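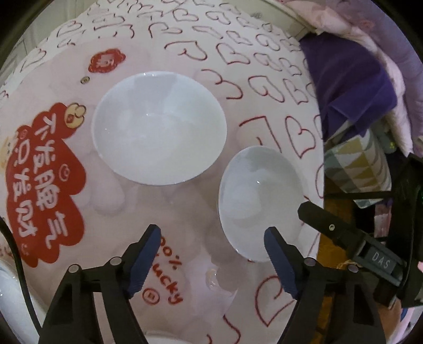
Tips for teaching your software to pick up white dishes

These tips come from our small workshop in Seltska, where we write the Lidell planner. We use it for kitchen tasks, mostly bowls and cups. Maybe some of them will help you also at home.

Mask the cloth first. A tablecloth with hearts, coins and big letters gives many strong edges, and a white bowl gives few. Our detector, Dong, liked to find "rims" in the printed circles. We now train with the pattern left in, but we give the printed shapes their own class. After this change the false rims went down from 80 to 2 in our test set of 3,030 frames.

Do not trust one bright spot. Glossy dishes reflect the lamp, and the reflection moves when the camera moves. If your tracker follows corners, tell it to ignore any point which is nearly pure white.

Correct the lens before you fit an ellipse. With a very wide lens, a round bowl near the side of the view becomes long like an egg. We lost a whole evening in June to this, and the error was only an old calibration file.

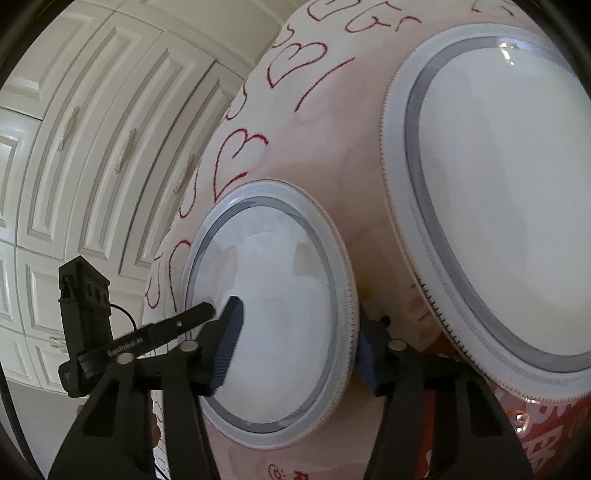

Plan the grasp on the rim. One finger goes inside and one outside, and the planner must check that there is enough space for the outside finger. When two dishes stand close together, let it try the gap from several angles before it gives up. In Suvside, our simulator, you can make the finger model a little thicker than the real one, so that narrow gaps are refused early.

Close slowly at the end. We run the last part of the closing at 62 per cent of normal speed and stop on the motor current. If you stop on position only, a thick rim gets pressed too hard and a thin one is missed.

Keep the cable in the collision model. It is easy to forget, and it can catch on a cup.

Write the settings into the log together with each try: cloth, lamp, lens file, speed. A note on paper will be lost under the dishes. For the file names we use the name of the dish first and then the number of the try, and so the folder sorts itself.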